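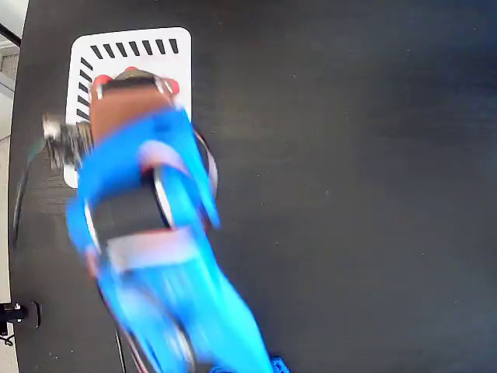 Según Koubek, el brazo es lo más barato de todo el presupuesto, y casi todos los que empiezan creen lo contrario. El comentario llegó por correo después de que publicáramos la primera entrega de esta serie sobre la compra de equipos en talleres pequeños, y nos pareció un buen punto de partida para hablar con la responsable de compras de Jimura, un taller de integración que prepara su segundo año de trabajo con brazos de sobremesa.

La responsable, que prefiere que no aparezca su nombre, está de acuerdo solo en parte. «Depende de lo que uno meta en la cuenta», dice. «Si se compara el brazo con un mes de sueldo, es barato. Si se compara con la mesa, ya no. Lo que pasa es que la gente presupuesta el brazo y deja lo demás para cuando haga falta. Y hace falta la primera semana».

Jimura redactó su plan de equipos en febrero. El documento tenía tres páginas y una hoja de cálculo con 61 líneas, desde los motores de repuesto hasta la tornillería. De esas líneas, 29 se refieren a piezas que se gastan o se rompen. «Es la parte que más me costó defender», explica. «Dirección veía una lista de tornillos, almohadillas y cables y preguntaba por qué no lo comprábamos sobre la marcha. Comprar sobre la marcha significa pagar un envío por cada bolsa de tornillos y tener el puesto parado hasta que llega».

El taller pidió ofertas a dos proveedores. Kernbridge presentó un puesto cerrado, con instalación y mantenimiento anual. Cokuson ofreció los componentes sueltos y los archivos para imprimir las piezas estructurales. Jimura eligió la segunda opción, aunque la responsable no la recomienda a todo el mundo. «Nosotros tenemos impresora y gente que sabe usarla. Un taller que no la tenga va a perder en horas lo que ahorra en la factura. La oferta de Kernbridge era seria y el precio era razonable para lo que incluía».

Lo que inclinó la decisión fue el cambio de herramienta. Las pinzas son, con diferencia, la pieza que más versiones ha tenido, y en un puesto cerrado cada versión nueva habría supuesto un pedido aparte. «Con las piezas impresas cambiamos la forma de los dedos, montamos y probamos. El plástico cuesta poco. Lo que cuesta es la parte blanda, la que toca el objeto, y las horas de quien la coloca», señala.

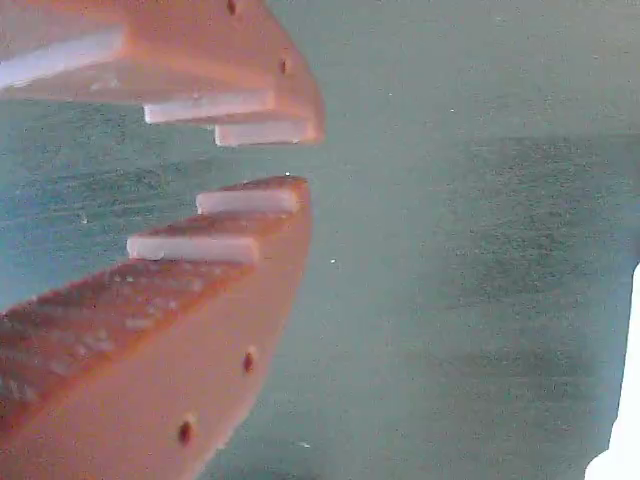 Dedos de pinza con almohadillas blancas escalonadas.

En el presupuesto, las pinzas tienen un capítulo propio, separado del brazo. La responsable insiste en ese detalle. «Al principio estaban dentro de la línea del brazo y no había manera de saber en qué se iba el dinero. Cuando las separamos vimos que el consumo era regular y que se podía prever. Ahora hacemos un pedido de almohadillas por trimestre y guardamos una parte sin abrir».

Para cada diseño de dedos que entra en uso, el taller imprime cinco juegos. Tres van al puesto y el resto al armario. La cifra no sale de ningún manual. «Es lo que nos cabía en una tirada de impresora – no hay más ciencia. Luego vimos que funcionaba y lo dejamos así».

Preguntada por los gastos que no previeron, menciona primero el cableado. El plan de febrero contaba los cables que venían con los motores, pero no las prolongaciones ni las sujeciones. Un brazo que se mueve deprisa tira de sus cables muchas veces al día, y si el recorrido no está bien resuelto, el conector acaba cediendo. «Hay que dejar holgura en las articulaciones y comprar repuestos del mismo largo. Nosotros compramos de varios largos porque estaban de oferta, y ahora tenemos una caja llena que no sirve para nada».

También se quedaron cortos con la superficie de trabajo. La primera mesa era clara y reflejaba demasiado la luz, de modo que pasaron a un tablero oscuro y mate. El cambio obligó a desmontar las fijaciones y a repetir la calibración. En la hoja de cálculo figura como mobiliario, aunque ella lo habría puesto en otro sitio. «La mesa es parte del equipo. Si se cambia la mesa se cambia todo lo demás. Yo la compraría antes que el brazo».

Sobre la mesa hay además elementos que no figuraban en ninguna oferta, como las tarjetas con marcas en los bordes. Son baratas, pero alguien tiene que diseñarlas, imprimirlas y cambiarlas cuando se ensucian. En Jimura lo apuntan como tiempo interno. «Si no se apunta, parece que es gratis, y al año siguiente te preguntan en qué se fueron las horas».

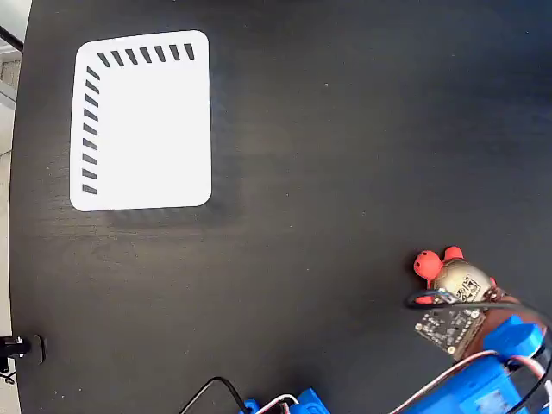 Qué cambiaría en el próximo plan

La responsable ya trabaja en el documento siguiente. Quiere reducir el número de líneas y agruparlas por puesto, de manera que se pueda aprobar o aplazar un puesto completo sin tocar los otros. También quiere una partida para motores de repuesto desde el primer día. «El motor de la pinza es el que más trabaja. Tener uno en el cajón es dinero parado, lo sé. Pero tener el puesto parado también lo es».

No tiene previsto volver a pedir oferta a Kernbridge para los brazos, aunque sí para el mantenimiento. Cokuson no ofrece ese servicio y las reparaciones recaen ahora en la misma persona que imprime las piezas. «Cuando esa persona está de vacaciones no repara nadie. Prefiero pagar un contrato pequeño y dormir tranquila».

A los talleres que estén haciendo sus primeros números les recomienda pedir la lista de recambios antes que el precio del equipo, y preguntar el plazo de entrega de cada uno. En su caso, el retraso más largo no fue el de un motor sino el de unos tornillos de una medida poco común, que al final compraron en una ferretería del barrio.

Compartido 29 veces
3 comentarios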